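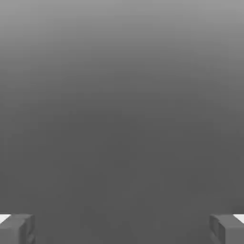 Gizella Kun wrote back before I'd even finished my coffee and said to stop shopping for arms and price the fingers first. Fair enough, but I still have to put a number in front of my boss on Monday, so I'm bringing the whole thing over here.

Forum > Small Shop Automation > Buying and Budgeting > First gripper, sim first or hardware first?

4 min read

benchside_marty
So the background for anyone who missed my other thread. We do small batch machining, eight people, and we want one arm to load and unload a lathe on the evening shift. The arm is pretty much settled. What I can't settle is the gripper. I have two quotes. Grindusent wants 3,239 for their wide-stroke parallel gripper with blank fingers, and Wurker wants 2,212 for theirs, narrower, fingers not included. I've been trying the wide one in simulation at night and I like having that much room between the fingers. Is the extra stroke worth the extra thousand and change, or am I talking myself into it?

tolerance_stack
What's your biggest part and what's your smallest? You left that out and it's the whole question.

benchside_marty
Oops, sorry! Biggest blank is 112 mm across, smallest is a little bushing you could lose in your pocket. The big ones are maybe a quarter of the work but they pay better.

tolerance_stack
Then the Wurker is out unless you cut offset fingers for it, and offset fingers on a heavy blank are going to flex. I'd go wide and be done with it.

Gizella Kun
I don't agree. Two sets of fingers on the cheaper body, swapped by hand at the start of the shift. You've got a mill, you can make them yourself in an afternoon. Put the difference toward a decent part tray and a door opener for the lathe, which I notice isn't on your list. Everybody forgets the door.

benchside_marty
I did forget the door. Ugh.

ohm_on_the_range
Question about the sim – are you using it to pick the gripper or to plan the cell? Because I did the first one and regretted it. Grip force and friction in mine were whatever the default file said, and I bought on the strength of that. Reach and clearance I'd trust it for. Holding an oily blank, no way.

benchside_marty
Bit of both, if I'm being fair. I started with reach and then got carried away. I haven't touched the friction settings, so they're whatever came with the model.

tolerance_stack
I'll stick up for sim a little. It cost him some evenings and no money, and finding out the fingers hit the chuck guard is a lot cheaper on a screen. Just don't put a cycle time from it in the budget.

ohm_on_the_range
Yeah, no argument on clearance. Ask Grindusent for a loaner before you sign anything, too. Sarmiento used to lend me one for two weeks against a deposit, and I'd think the others would at least listen.

Gizella Kun
And get the cable, the mounting plate and the air fittings quoted on the same sheet. My last gripper came in under budget and then the plate showed up as a separate invoice.

benchside_marty
Okay, new plan. I'm asking both for a loaner and a full quote with the plate and cable, and I'm adding a line for the door. I'm still leaning wide – sorry Gizella – but I'll price the two-finger-set version next to it so my boss can see both. Does anybody have a ballpark on a door opener for an older lathe with a sliding door?

tolerance_stack
Depends if you've got shop air at that end of the building. Do you?

benchside_marty
Other end, of course. I'll measure the run tomorrow and post it.

Related threads
Gronen vacuum cups on oily parts, anyone?
Used arm with no controller, walk away?
Spare parts line in a first-year cell budget
Door openers for older lathes
Renting a cell before buying one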